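Automation | Software

Packing shoes is easy for people and awkward for software. Lostia, a small firm that writes control code for warehouse robots, has spent 18 months on it. Its planner, called Plosten, learns where to put two gripper fingers by studying grasps made with a hand-held tool. 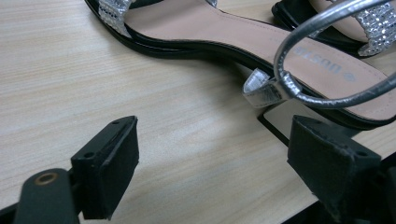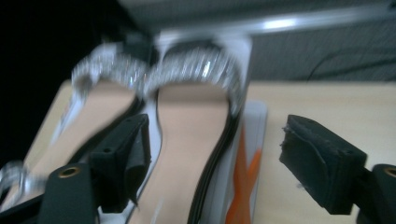 Open-toe sandals with glittering straps, a hard item for the planner.

Why straps cause trouble

Rhinestones scatter light, and depth estimates near them jump from one moment to the next. Plosten now gives those readings less weight and looks for the black edge of the sole instead – a line it can follow even through some motion blur.

The training set holds 3767 grasps. Each is replayed in a simulator named Nseir, which rejects any path that would drag a finger across a strap. The planner then has 30 milliseconds to choose between what is left.

Thin ankle straps remain the weak spot. Lostia plans to add a second planning pass for them in April, before a trial at the Jetport warehouse with 2 robot arms.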